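Our Studio in Pictures

Welcome, and do come in! We've been promising a page like this ever since we moved, and after 7 months in the new place (and a great many emails asking what it looks like now) we've finally put one together. For anyone who has only just found us, Skustever is a shared furnishing and display studio on the first floor of the old Mesmont works, where we put together small room settings, mend chairs, re-cover cushions and drink more tea than is good for us. The gallery runs more or less in the order you would meet things if you climbed the stairs and wandered about, with a few older favourites we described for the newsletter and have kept the words for, as people seemed to like them.

A word on the building first. Mesmont was a packing works for most of its life, and then it was let out in bits, and then for a good long while it was let to nobody much at all. When Janaína Guerra first got the keys she spent an entire fortnight doing nothing but sweeping. The curved ceiling was what sold it to her, I think, along with the brick, and she wouldn't hear of either being covered up. We had a quote for a false ceiling at one point and I'm very glad to say it went in the bin.

The colours were the cause of much more discussion. Wellington Batista wanted everything in greys and creams, and Janaína wanted pink, and yellow, and a bit of gold for good measure, and for most of July there were little squares of fabric pinned to anything that would hold a pin. You'll see who won! Wellington has come round to it very graciously and now tells visitors that the mustard was his idea all along (it was, to be fair to him, one of his ideas).

The seating corner is the bit people ask after most. 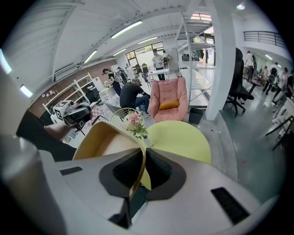 The seating corner, with pink flowers on the round table and the mustard cushion in its usual spot on the pink armchair.

I'm terribly fond of that little table. The pale yellow-green top looked far too sharp to me on the day it was delivered, and I said so, at some length, and now I can't picture the corner without it. It goes beautifully with the flowers, whichever flowers they happen to be, and we do try to have something in the vase most weeks. If you are passing the market on your way to see us and feel like bringing a bunch, nobody will stop you.

The gold wire chairs came from Magalhães, a lovely family firm who make them in small batches and are very patient on the telephone. They're lighter than they look and you can carry one in each hand, which matters a good deal when you shift the furniture as often as we do. A seat pad helps if you're settling in for the whole afternoon. The pink armchair needs no help whatsoever, and if you leave it for a minute to fetch a biscuit you will lose it.

Further back you can make out the brick wall and the white shelving, where the boxes live. The little pictures and notes on the brick have crept up bit by bit: postcards, a sketch or two, reminders that have long since stopped reminding anyone of anything. I keep meaning to have a clear-out and then I start reading them and the morning's gone. The black-and-white checked rug is at that end too. We bought it for 60 pounds from a hotel that was closing down, and it took two of us and a borrowed trolley to get it home, with a stop halfway for chips.

And then there's the window at the far end, with all its small panes and the green outside. Cleaning it is a job for somebody with a free day and a good radio, but it's a treat to look up at, and in the late afternoon it is the nicest spot in the building.

Several of you have asked where things can be bought. The wire chairs can be ordered through us at 299 pounds each, and Janaína can tell you about finishes. The cushion covers are our own, sewn here in the Pliva cotton we use for nearly everything, and they come in mustard, rose and a rather good dark green. The armchair isn't for sale, I'm afraid, however nicely you ask (and some of you have asked very nicely indeed).

Thank you, too, to everybody who put something in the tin at our open evening. It came to 3,781 pounds, every penny of which is going on heating before the cold weather arrives. We're open from ten in the morning until four, the kettle is to the left of the door as you come up, and more pictures will be added to this page as the back half of the room gets finished.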